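4. Setting Up the Rendine Countertop Water Filter

Read this section through once before you start. Set-up takes 25 minutes, plus the first flush.

Before you begin

Check that the faucet has a removable aerator. Pull-out spray faucets will not take the diverter valve. If you have one, order adapter kit 826 before going any further.

You will need a soft cloth, a two-quart pitcher and a pair of pliers.

4.1 Fitting the diverter valve

1. Turn off the faucet and unscrew the aerator counterclockwise. Wrap the cloth around it if you need the pliers.
2. Take out the old washer. It sometimes stays up inside the spout.
3. Press the new flat washer into the top of the diverter.
4. Screw the diverter onto the faucet by hand until it stops.
5. Run cold water with the lever in the OFF position and look for drips at the joint. If it drips, give it a quarter turn more.

CAUTION: Do not tighten the diverter with pliers. The collar will crack.

4.2 Installing the cartridge

1. Unscrew the housing lid and lift out the shipping plug. Keep the plug for storage.
2. Remove the wrapper and both end caps from the cartridge (part 812).
3. Lower the cartridge in with the arrow pointing down, then push until it seats.
4. Check that the O-ring is lying flat in its groove and refit the lid.

Note – a twisted O-ring is the usual cause of a leak at the lid. Wet it with a little water and lay it in again.

4.3 Placing the unit

Set the housing on a level part of the counter, within reach of the hose and away from the stove. Leave enough room above it to lift the lid straight off.

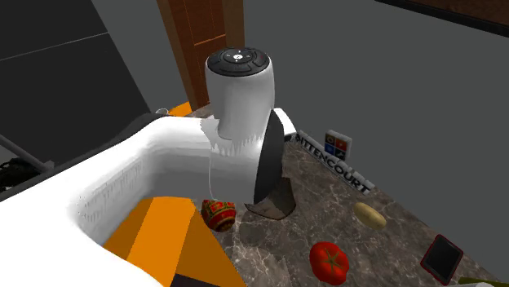

Push the hose fully onto the diverter outlet and slide the clip over it. The hose should hang in a loose curve with no kinks.

4.4 First flush

1. Open the cold tap slowly and move the lever to FILTER.
2. Let the water run for 3 minutes. Gray or cloudy water is normal at this stage – pour it away or use it on plants.
3. Fill the pitcher once, empty it, and fill it again. The second pitcher is fit to drink.

CAUTION: Never run hot water through the cartridge.

Write the date of the first flush on the label inside the lid. For replacement cartridges, see section 6.

Revised 07/08/2022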